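Ticket 280 -- Lillier meal diary, daily fibre total too high
Opened: August 13, 2024
Status: waiting on customer

Hello again, and thank you so much for sending your diary over, it was a real help (and your lentil soup sounds lovely!). I went through the whole day line by line, and the trouble is with the Tesitz bran flakes. You had put in a 36 g bowl, but the diary saved it as 36 servings, so your fibre shot up and the app kept telling you that you'd eaten plenty by mid-morning.

I've corrected that entry from our side -- you should see the new total after you sign out and back in, which can take around 10 minutes. Please check that the unit box says grams before you save breakfast tomorrow. If the total still looks odd, reply on this ticket and tell me whether you're on version 2 of the app, and I'll gladly look again.
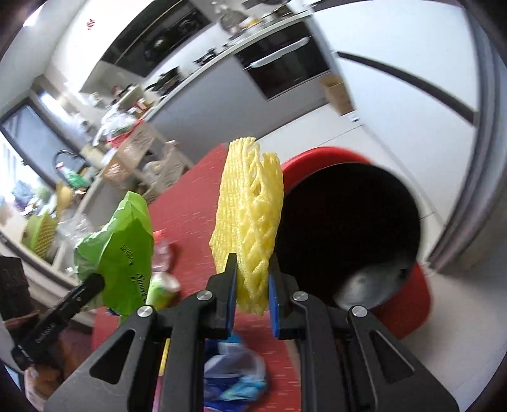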